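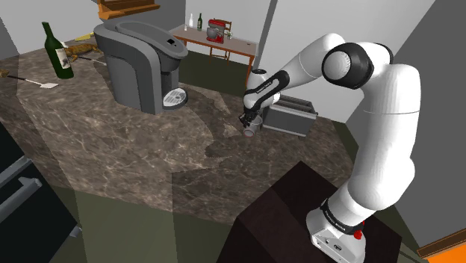 I have been setting up simulated robot cells for long enough to have a favorite kind of argument, and it's the one about when a cell counts as ready. At Temimus, where I do most of my work, the kitchen cell is one arm on a pedestal beside a marble counter, and people who would never dream of skipping the bolts on a steel floor will happily drop that pedestal wherever it looks nice. It's only a model, they say, we can slide it over later. Well, you can, but by then you have 404 runs recorded against the old spot and you get to do them over (ask me how I know!). I'd much sooner spend the whole first morning on the base. With the toaster standing right beside the cup, the wrist has to come down over the counter without brushing the toaster's side, and whether it can do that comfortably was settled when you chose where the pedestal goes, long before anyone wrote a line about grasping.

So my first plea is for dull work early. Check the zero of every joint. Check that the countertop you see and the countertop the physics feels are at the same height, and please don't trust the file on this. We brought in a kitchen from an older project called Flindis that looked lovely and had its collision surface floating a hair above the stone, and we spent most of August blaming the gripper for it.
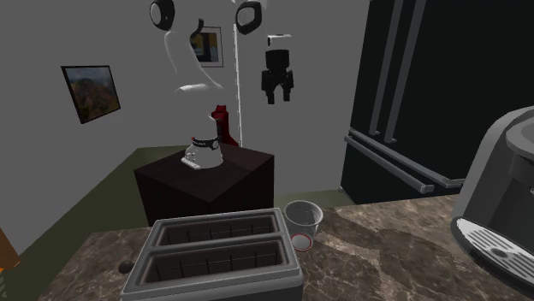 My second plea is for looking after the thing once it runs. Folks think a simulated cell can't wear out, and I suppose no bearing in it ever will, but the stuff around it drifts all the same. Somebody updates the solver, somebody else swaps a mug for a nicer mug, and a grip that used to hold starts to creep. At Tumbridge they rerun the same 30 plain pick-ups after every change, before anyone is allowed to try anything clever, and I've come to love that habit. It takes maybe 48 minutes and you can eat your lunch.

What I'd add is to go and look from the fingers' side too. A wide view forgives nearly everything, and a fingertip pad that's a little off shows up much sooner close in. 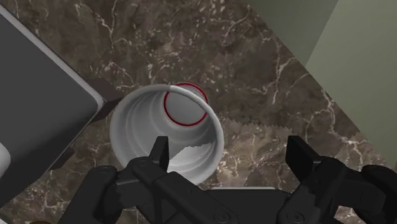 The white cup from above, with the gripper's fingertips at its rim.

I know the case against me. A friend over at Aasen thinks I fuss, and that a good controller ought to cope with a sloppy cell, and there's some truth in that. Real kitchens are sloppy. But I want to put the slop in myself, on purpose, and know how much of it there is.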